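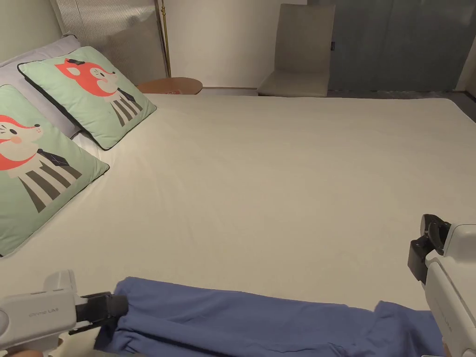 Fitted sheets coming off at the corners on a deep mattress

huet_side
Joined the board to ask this. We bought a Sollstead mattress in the spring and none of our old fitted sheets stay on it. The foot corners are the worst. I put the sheet on tight, and by morning one corner has come up and is somewhere under my knee. The sheets are cotton percale, plain cream, labeled for deep pockets. Is there a brand that stays put or do I need those elastic straps?

marlpit
What does the label say for pocket depth? "Deep" means whatever the company wants it to mean. Measure the mattress with the topper on, if you have one, then buy a pocket at least 2 inches deeper than that.

huet_side
No depth on the label, just "deep pocket." There is a topper. I measured the mattress when it came but not the topper.

marlpit
That's your problem then. The topper counts.

twicewashed
Could also be shrinkage. Percale shrinks in the first few washes, more if you dry it on high. I had a set from Wodden that fit fine in the store bag and was short on both sides by August. Now I wash warm, dry low and take the sheets out while they are a little damp. I pull the corners square by hand before they go back on the bed.

kettle_494
Straps. I paid less for a set of straps than for one pillowcase and have not had a corner pop since. The kind that run across under the corner, with a clip on each end. Skip the ones that go all the way under the mattress unless you like lifting a mattress every time you change the bed.

marlpit
I disagree on straps. The clips chew up the hem. I lost two sheets that way, both torn right next to the elastic. If the sheet is the right size you don't need them.

kettle_494
Mine are plastic clips and there's no damage so far. Maybe yours were metal?

marlpit
Metal, yes. Still would rather buy the right sheet.

oatfield
Check the elastic too. Some sheets only have it at the corners, and those let go first. Look for elastic all the way around. The Kando ones I have are like that. They are 200 thread count, nothing fancy, and they stay on a tall bed with two kids climbing over it.

twicewashed
200 is fine for percale. People pay extra for high numbers and get a heavier sheet that takes forever to dry.

drybank
I'll disagree with everybody and say flat sheets. Hospital corners, tucked deep. My mother did it and I do it. It takes a couple of minutes longer, and a flat sheet is easier to fold and fits whatever mattress you buy next.

kettle_494
Tried that on a foam mattress. It came untucked every night. Might work better on something heavier.

drybank
You need a bigger flat sheet than you think. Go up a size.

huet_side
Measured again with the topper on, and the pocket on my sheets is an inch short. The elastic is only at the corners too. Going to order one with elastic all the way around and see how it does before I buy a second. Will keep the old ones for the guest bed, that mattress is thinner.

marlpit
Wash it once before you decide.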